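What happens at an election?

An election is how people choose who will speak for them. In the town of Terkside, voters choose one councillor for each part of town. The council looks after things like parks, bins and libraries.

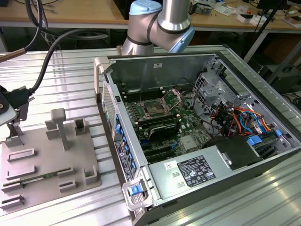
Who can stand for the council?
Any adult who lives or works in the area can usually stand, if a few local people sign a form to support them.

Last time, Nerys Trevor and Idris Morris both wanted to be the councillor for Beddoe. Nerys wanted a later bus. Idris wanted the library to open on Saturdays. They knocked on doors and put leaflets through letterboxes - 700 of them in one week. 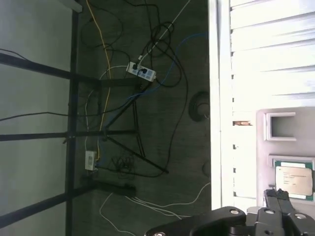

Voting took place on a Thursday. Each voter was given a ballot paper, went into a booth and put a cross next to one name. The vote is secret, so you never have to tell anyone who you chose.

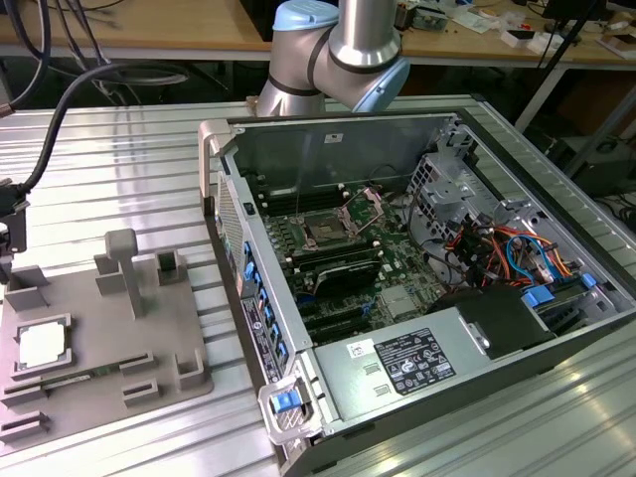

A councillor is given power by the voters, and the job has a gap in it until they decide. Think of a computer lying open with an empty socket in the middle of its green board, ready for a processor. A council seat is like that socket before the election. When the votes are counted, the person with the most fills it.

Nerys won by nine votes. Idris can stand again next time, and Nerys still has to help everyone in Beddoe, including people who voted for him.

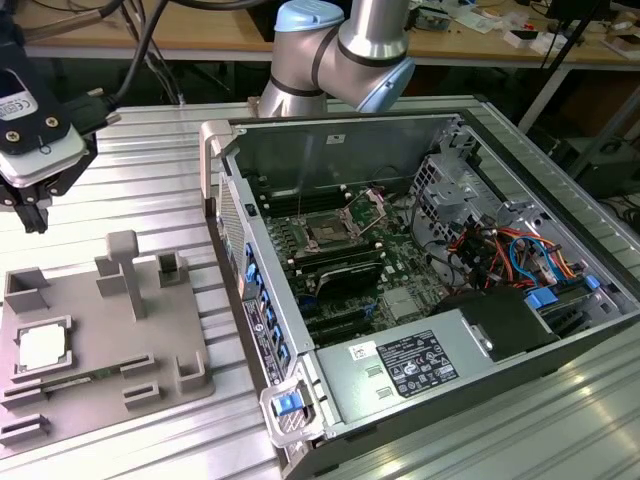

Robot arm above an open computer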